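Windska Surgical Center, Lower Level
Facility Safety Checklist with Comments
Inspection date: 2019-11-22
Inspector: Abenezer Gudeta
Previous inspection: September

Marks used: OK, FIX (open item, see comment), N/A, NOT CHECKED. A comment is required for anything marked FIX or NOT CHECKED. Comments on OK items are optional, but please write one if you had to do something to make it OK, such as moving a cart.

Section 1. Exits and corridors

1.1 Exit doors open fully from the inside without a key: OK
1.2 Exit signs lit on normal power: OK
1.3 Exit signs lit on battery test: FIX
Comment: The sign over the loading dock door went out as soon as the test button was held. The other signs stayed on for the whole test. Battery ordered. The housing is also cracked at the bottom left corner, so the whole unit may as well be changed.
1.4 Corridors clear to full width: FIX
Comment: Main corridor is around 300 feet end to end and most of it was clear. The stretch outside clean supply had two linen carts and a bed with a flat mattress label taped to it. The bed was there in September too. Somebody needs to decide if it is being repaired or thrown out.
1.5 Fire doors close and latch on their own: FIX
Comment: The pair by the stairs closes but the left leaf stops short of the latch. These are the Prerkach closers put in last year. I turned the latching speed up a quarter turn and it latched four times out of five. Not good enough to mark OK.
1.6 No wedges, hooks or tape holding doors open: OK
Comment: Found a folded cardboard wedge under the break room door and took it out. That is not a fire door but it is next to one, and wedges travel.
1.7 Stairwell free of storage: OK

Section 2. Procedure rooms

Checked between cases with the charge nurse's permission. Room 2 was done last.

2.1 Extinguisher outside each room, tag current, pin and seal in place: OK
2.2 Fire plan posted and readable from the doorway: OK
Comment: The copy outside Room 1 has faded. Still readable, but print a new one.
2.3 Staff can point to the gas shutoff valve for the room: OK
Comment: Asked four people. Three pointed straight to it. The fourth was new that week and pointed to the right wall but the wrong box. I walked her over to it.
2.4 Shutoff valve panel not blocked: FIX
Comment: A stool and a trash container were in front of the panel for Room 2. Same finding as September. A floor mark would help. Yellow tape does not last under the floor machine, so this should be painted.
2.5 Skin prep given its full drying time before drapes go on, per posted procedure: OK
Comment: Procedure is posted and staff could tell me the time without reading it. The timer in Room 1 has a dead battery and people are using the wall clock.
2.6 Sharps containers below the fill line, mounted, lids working: FIX
Comment: Room 1 container was over the line. The pickup contractor comes on a set day, and on a busy week that is too late. Nursing can swap a container between pickups but the spares are kept upstairs. Keep two spares in the lower level supply room.
2.7 Needle counter in use and suture packets disposed of in the right bin: OK
2.8 Spill kit stocked and sealed: OK

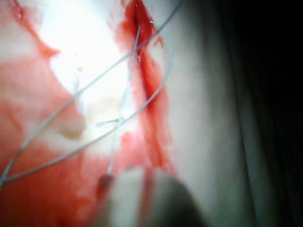 Kidus Tekleab: On 2.6, I would go further and ask for a daily look at the containers at closing time. Moving the spares downstairs is fine, but if people only check when the lid stops turning, the spares will sit there. Environmental services already walks every room in the evening and could add it to their sheet. Same for 2.4. They are the ones who put the trash container back after mopping, and I don't think anyone has told them where it should go.

Reply, A. Gudeta: Agreed on both. I will take it to the evening lead. Floor mark request goes in as well.

Section 3. Air handling

3.1 Procedure room pressure positive to the corridor, by monitor: OK
3.2 Same, by tissue strip at the door gap: OK
Comment: Room 1 strip moved weakly compared with Room 2. The monitor says it is within limits. Ask maintenance when the monitor was last calibrated. The sticker has been rubbed blank.
3.3 Temperature and humidity log filled in: FIX
Comment: Log has gaps on weekends. If the rooms are closed, write "closed" on the line. A blank line looks the same as a missed reading.
3.4 Ceiling diffusers clean: OK
3.5 Return grilles at floor level not blocked: FIX
Comment: A blanket warmer has been pushed against the return grille in the recovery area. The cord is short, which is how it ended up there. Needs an outlet on the other side of the column. Do not run an extension cord.
3.6 Ceiling tiles in place, no stains: FIX
Comment: One stained tile in the corridor near the scrub sinks. Dry to the touch. Tile to be lifted and the pipe above looked at before a new one goes in. Please do not just replace the tile. That was done last time.

Section 4. Medical gas and vacuum

Annual testing is done by Plikoneo and their report is in the black binder. Items below are the in-house checks only.

4.1 Area alarm panel lights and sound tested: OK
4.2 Cylinders secured upright by chain or stand: FIX
Comment: One small oxygen cylinder lying flat on the lower shelf of a transport cart. Put in a stand on the spot. Told the desk.
4.3 Full and empty cylinders kept apart and labeled: OK
Comment: Labels are fine. The "empty" side is filling up and somebody should call for pickup.
4.4 No combustible storage in the cylinder room: OK
4.5 Cylinder room door sign present: OK
4.6 Wall outlets undamaged, caps and faceplates in place: OK
4.7 Suction tested at one outlet per room: OK

Section 5. Lighting and electrical in procedure rooms

5.1 Surgical lights hold position when released: OK
Comment: The arm in Room 1 drifts a little at full reach. It stops by itself. Put in a work order to have the brake tightened before it gets worse.
5.2 Surgical lights on backup supply: OK
5.3 Battery emergency light in each room, 30 second test: OK
5.4 Power cords free of cuts, cracks and tape: FIX
Comment: One foot pedal cord with clear tape near the plug. Taken out of service and tagged. It was back on the shelf when I came by later, with the tag still on it. Biomed has it now.
5.5 Inspection stickers current on plug-in equipment: FIX
Comment: Two pumps past due. Biomed has the numbers.
5.6 Cords routed away from foot traffic: OK 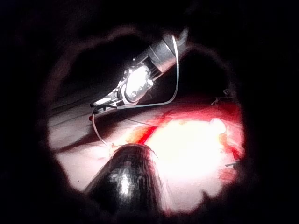
Instrument tip under bright light, with a thin white wire looped around it.

5.7 Floor outlets covered when not in use: OK
5.8 Isolated power monitor tested: NOT CHECKED
Comment: Room 1 was needed for an add-on case before I got to it. To be done on the next visit and written in here by hand.

Section 6. Emergency power

6.1 Generator started under load within the allowed time: OK
6.2 Hour meter reading: 1,005
Comment: Service is due by hours, and the vendor sticker on the panel has the old number crossed out with nothing written next to it. Call the vendor and get the next service written down in the log, not on the sticker.
6.3 Fuel level above the mark: OK
6.4 Battery terminals clean, charger on: OK
6.5 Generator room clear of storage: FIX
Comment: Holiday decorations in three bins behind the transfer switch. They need to leave this room and not just be moved to another wall.
6.6 Monthly test log signed: OK
6.7 Battery light working at the transfer switch: FIX
Comment: Dim, and aimed at the ceiling. Re-aimed. Bulb to be changed.

Section 7. Fire protection

7.1 Extinguishers on this level: 16 on the plan, all found
7.2 Monthly initials on every tag: FIX
Comment: The one inside the staff lounge closet has no initials after September. It is on the plan, but the closet is locked and the person doing the round does not have the key. Move the extinguisher to the lounge wall.
7.3 Sprinkler heads clear for 18 inches below: FIX
Comment: Top shelf in clean supply again. Boxes of gloves. The shelf should be taken off. Signs have been tried.
7.4 Pull stations visible and reachable: OK
7.5 Drill held this quarter on each shift: OK
Comment: Evening drill went well. The overhead page could not be heard in the soiled utility room with the washer running.
7.6 Ceiling and wall openings sealed where new cable was pulled: FIX
Comment: Open hole above the ceiling at the data closet where Kassa ran the new lines. Big enough to put a fist through. They are coming back to seal it and have been asked for photos of both sides of the wall.

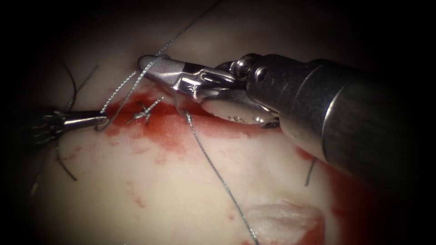 The same should be checked at every other wall those lines cross on the way to the front desk. I could reach only the first of them with the ladder I had. If the others were left like this one, the list gets longer, and I would like to know before the county inspector does.

Section 8. Break room and offices

8.1 Space heaters: none found
8.2 Power strips not linked together: FIX
Comment: Scheduling office, under the corner desk. One strip plugged into another, with a coffee maker on the second. Unplugged. The office needs another wall outlet.
8.3 Refrigerator for food only: OK
8.4 Eyewash bottle in date: OK
8.5 Safety board current: FIX
Comment: Contact list still shows the old after-hours number.

Open items go to Kidus Tekleab for assignment. Items 1.3, 1.5, 4.2 and 7.6 will be looked at again first. Item 5.8 stays open until the test is done and initialed.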